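Sollbridge Shared Workrooms
Room check, bench side and floor, October
Form 11, comments version

Comments are written on the day and typed up after. "OK" means I looked at it myself. "Told OK" means someone assured me, and I would not lean on that very hard.

1. Way in and way out
Door opens all the way: OK
Exit sign lit: OK
Path from bench to door clear: OK on the day
Comment: It was clear at 9:30, when everyone knew I was coming. The last three sheets also say clear, and two of those were filled in with the same pen in what looks like one sitting. I would like to see this line checked at 4 in the afternoon for a change.

2. Lighting
Ceiling lights working: one out, far end
Switches sound, no cracks: OK
Comment: The dead light was reported on the last sheet as "on order." It is still on order. Has anyone seen the order?

3. Work table
Stands level, does not rock: OK
Top free of splinters along the front: OK
Surface sheet lies flat: OK, with a doubt
Comment: The Tistby catalog calls the sheet non-slip. I pushed a mug across it with one finger. Call it less slippery than bare wood and leave it there. The seams are down for now. Run a thumbnail along each one every month, and if it catches, write that down instead of pressing it flat and moving on.

4. Metal rails and uprights
Fixings tight: told OK
Ends covered or blunt: look again
Comment: I was told the fixings were tightened "recently." No entry in the book. I want a month and initials. As for the ends, one person's blunt is another person's torn sleeve. Walk past in a loose sweater and find out.

5. Cloth near the uprights
Kept off plugs and adapters: look again
Label showing fire rating: not found
Comment: The supplier, Fokeck, says all its fabric is treated. Fine, then there should be a label or a sheet of paper saying so. Until I have one in my hand, this line stays open.

6. Power on the floor
Strip undamaged: OK from outside
Plugs pushed fully in: OK
Strip off the floor: NO
Cables out of the walking line: NO
Comment: Same finding as last time, same answer as last time ("it's only temporary"). A strip on the floor gets kicked, mopped around and stood on. The fix is a bracket under the table and a few clips. The Inthanon quote came to 1,094 for the room with brackets, clips and fitting, which seems steep to me for what it is, and the second quote was 2,264, which I did not read past the first page. Somebody handy with a drill could do it for under 100.

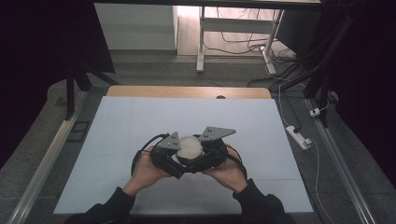
Rate this line on where the cable runs when people are working, with chairs and bags in their usual spots. A cable that hugs the wall during an inspection has a way of wandering.

7. Hands and sleeves
Cuffs close-fitting or pushed up: varies
Rings and bracelets off: varies
Loose cables kept clear of wrists: look again
Comment: "Varies" is the honest entry. The rule on the wall says cuffs must be "appropriate," and I have yet to meet anyone who thought theirs weren't. Suggest we replace it with "snug at the wrist" and be done. Anything with a cable on it should be put down before the person holding it turns around or reaches behind them.

8. First aid and fire
Box sealed and in date: box OK, eye wash out of date
Extinguisher gauge in the green: OK
Extinguisher reachable without moving anything: OK
Comment: Eye wash went out of date in the spring. Three people ticked it after that. Please read the bottle.

9. Result
Pass with open items: 2, 4, 5, 6, 7, 8
I was asked to mark this a plain pass. Six open lines out of eight is not a plain pass, and item 6 should be done before the room is booked out again. New eye wash can be bought today.

Send corrections to the front desk in writing. Copy to be kept in the blue folder with the previous sheets, including the two done with the same pen.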